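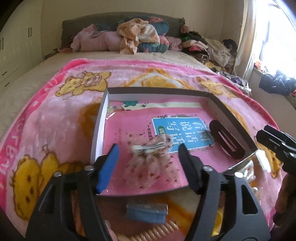 4 min read

The Fandurham Drawer Tray

I make one thing in two sizes, so this page isn't going to take you long. The Fandurham is a shallow tray for the small stuff that lives in dresser drawers and on nightstands: hair clips, bows, elastics, the earrings you took off at midnight and want to find again. It's 2 inches deep, and I get more mail about that than about anything else, so let me start there.

My first trays were deeper. They looked great on the bench and they were a pain to live with, because anything deep turns into layers, and whatever you want is in the bottom layer. I gave one to my friend Kathleen Daly for her girls' room and she gave it back with a note taped inside that said "soup." Fair enough! I cut the sides down, gave it back to her, and she still has it. Shallow means you look in once and see all of it.

What it's made of

The body is basswood, sanded by hand and rubbed with a plain beeswax finish. I tried a harder varnish for a while (shinier, easier to wipe) but it picked up a sticky feel in summer and I didn't like the smell, so wax it is. The lining is a wool felt that I buy from a small mill shop called Ó Súilleabháin, and it comes in oatmeal, moss and a dark plum. The plum hides lint best. The oatmeal shows everything, but people love it, and I've stopped arguing.

Felt matters more than you'd think if you own anything with gathers or ruffles. Sheer fabric bows snag on raw wood, and once a thread pulls, the whole loop goes lopsided. Set them down loops up and don't stack anything on top. If one has gone flat, hold it near (not in!) the steam from a kettle for a few seconds and puff it out with your fingers.

The dividers

Every tray comes with three loose dividers that drop into slots. You can run them all the same way for long skinny lanes, or leave two out and have one big open side, which is how mine is set up. They're a snug fit when new and ease up after a month or so. If yours are too tight to pull, rub a bit of candle along the edges.

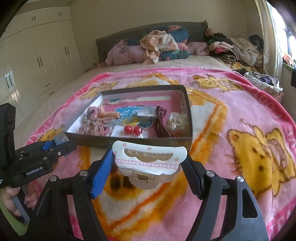

Claw clips are the awkward customers. They don't lie flat, the teeth catch on each other, and the big ones take up the room of four barrettes. I lay mine on their sides in the widest lane, all facing the same direction, and that's as organized as I get. The printed and shaped ones deserve a bit more care, I think, especially if the edges are fancy. Dropping them in a heap is how you lose a tooth, and I've never found a glue that holds one back on for longer than a week. I did try Zesent, which a customer swore by, and it held for two days and then let go during dinner.

Sizes and price

The small is 9 inches by 6 and the large is 14 by 9. The small one is $40, and the large, with the same three dividers cut longer, is $97. Yes, that's a jump. The large needs wider boards, and wide boards without a knot in them cost what they cost. If you have a normal amount of hair things, get the small.

There used to be a lidded version called the Primum. I don't make it anymore. The lid was lovely and it added so much work that I was up past eleven every night in June trying to keep up. If you have one and the hinge has gone, write to me, I still have a box of them.

Care

Dust it out with a soft brush. Don't soak it, don't put it on a radiator, and keep hairspray away from the wax because it leaves cloudy spots. If that's already happened, a dab of fresh beeswax on a rag will usually bring it back. The felt lifts out (it isn't glued), so you can shake it over the sink or go at it with tape.

Ordering

I've shipped a little over 3,000 of these, and Úna Coughlan has packed nearly every one, so if yours arrives with an extra twist of paper in the corners, that's her. We make them in batches and ship when a batch is done, normally two to three weeks from your order. Tell me your felt color in the notes box. If you forget, you're getting moss.

Returns are fine within 30 days as long as the tray hasn't been written on.

Contact the workshop | © Fandurham Trays, all rights reserved | Back to top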